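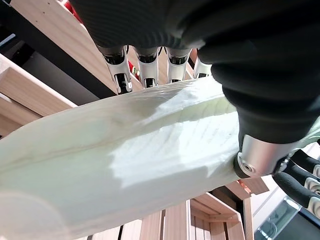
Buy the bread last, Florencio Bravo told me, and buy it only if you already know what supper is. I had called him to ask about something else entirely (a recipe for beans, if you must know) and I ended up standing at my kitchen counter with the phone on speaker for an hour, scribbling on the back of an electric bill while he took apart everything I believed about grocery shopping.

I should back up. I am a terrible planner and a wonderful shopper. Put me in a market on a nice morning in April and I will come home with fennel, a bag of radishes, two kinds of mushrooms and nothing at all that makes a meal. By the end of the week the fennel has gone floppy, the radishes have gone soft, and we're eating eggs on toast again. I've done this my whole adult life! My mother did it too, except she had chickens to feed the evidence to.

So I decided to spend one month shopping the way my grandmother's generation did it in Gutska, where I grew up. Small amounts, often, on foot. No giant weekly haul, no second freezer in the garage, no car. I gave myself one basket's worth per trip and whatever was in the pantry already, which was mostly lentils and a jar of capers I had apparently moved house with.

The first week was awful. I went to the store every single day and came home annoyed, because I'd carry everything up the hill and then remember we were out of onions. Gutska is built on a slope, and my street, Briso Lane, is the steep part of the slope. It's 15 minutes down to the shops and a good deal longer back, depending on who you run into and how many potatoes you're carrying. I learned very fast to stop buying potatoes and squash on the same trip. 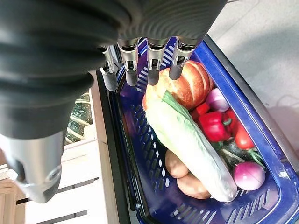

What changed things was Florencio's bread rule. He cooks for a big family and has done so for years, and he works backward from the thing that spoils first. Bread is best the day you buy it and nearly as good the next morning. After that it's a different ingredient. So he decides on supper before he goes out, and the loaf only comes home if it has a job, and he already knows where the leftover heel is going. Mine had always gone in the trash, or worse, in the freezer, where heels go to wait for a stuffing that never gets made.

I started writing supper on a scrap of paper and putting it in my coat pocket. One line. "Soup, the green one." "Noodles." I know how small that sounds, but I'd never done it, and I'd been feeding people for a long time. With the scrap in my pocket I could walk right past the fennel. (I miss the fennel a little.)

By the second week I had stale bread figured out. My favorite was a kind of soup my aunt used to make, which is barely a recipe: you soften an onion in more oil than you think is decent, add garlic and a can of tomatoes, tear in the old bread, cover it with water and let it go until it slumps. Then an egg on top if you've got one. I made it five times that month and my husband didn't complain until the fourth.

The greens were harder. I bake and I roast and I can do anything you like to a root, but leafy things have always gotten away from me. They look so big in the store and then you cook them and there's a tablespoon. Or you don't cook them, and they turn to something you have to pour out of the drawer. My neighbor gets hers from the Mokgethi farm stand at the bottom of the hill, and she talked me into cabbage, on the grounds that even I couldn't kill it.

She was right, more or less. Cabbage forgives you. I've had half a head sit at the back of the fridge for 14 days and come out fine once I peeled off the outside. But I was stuck in a rut of coleslaw and boiled wedges, and it took me a while to catch on that the different kinds want different treatment. The round green ones will take hours in the oven with butter. The crinkly savoy is lovely in soup. 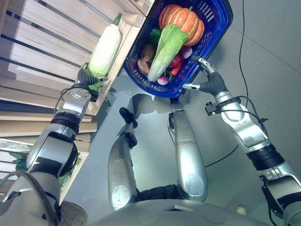

Napa is the one I'd ignored for years, and it's now the one I buy most. It's tender enough to eat raw, sliced thin with salt and lemon, and the thick white ribs stay crisp in a hot pan while the leafy part collapses around them. I cut the ribs out and start them first. Florencio says this is fussy and he throws it all in together, but Florencio also eats standing up.

For pickling I use a method out of an old community cookbook from Vultonlow, two towns over, that I found at a rummage sale with half the index missing. It calls for 800 grams of cabbage, a spoonful of salt, a thumb of ginger and "hot pepper to suit the household." You squeeze it all with your hands until it gives up its water, pack it into a jar, and leave it on the counter with a saucer underneath. Please don't skip the saucer. I skipped the saucer, and there is a mark on my windowsill to this day.

The month did save us some money, though less than I'd hoped, because going to the store more often means walking past the cheese more often. And I can't pretend I kept to it perfectly. There was a rainy stretch near the end when I took the car twice and felt like a criminal both times. One night we just had toast.

But I've kept the scrap of paper. There's one in my coat right now, a bit fuzzy at the folds, and it says "beans." I never did get that recipe out of Florencio, so I'm calling him again tonight, and this time I'm sitting down first.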